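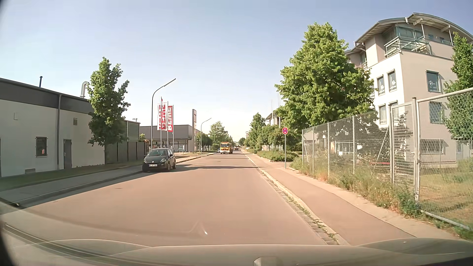 *Trinari camera, the straight by the REWE, truck coming the other way*

Monday. Second day of the camera comparison. Ylva drove, I sat in the back with the laptop. We did the short loop with the Trinari and then again with the Avley, same mount, same exposure settings as far as the two menus allow. Clear sky all the way, so no excuse for either of them.

The Trinari is better in the shade than I expected. On the straight I can make out the bars on the little window of the low building on the left, and that wall is completely in shadow. The no-stopping sign on the right is clean, red and blue well separated. The sky goes nearly white down at the horizon and I would like more there. There is also a windshield reflection with a small glint, right on top of the road. Enikő wants a hood around the lens. I'd try moving the mount up first, as we have too much of the car's hood along the bottom anyway.

The Avley has the nicer colors but dropped 13 images on one loop. Checked the cable, swapped the cable, ran it again and lost 20. Gil-soo thinks it's the controller and not the camera. He has the old Kaczorowski board in his drawer and will bring it in tomorrow.

Detector results are only half done. It gets the dark hatchback parked on the left with no trouble, and the yellow-orange truck. The small cars farther down are hit or miss. Aranka is labeling 284 images by hand so we have something proper to compare against, and she asked what to do with a vehicle that is only partly visible. I said box what you can see. Need to write that down somewhere other than here.

Lunch at the desk. Forgot to charge the second battery, it's on now. Still to do: move the mount, redo the Avley loop, answer Thaddeus about the invoice.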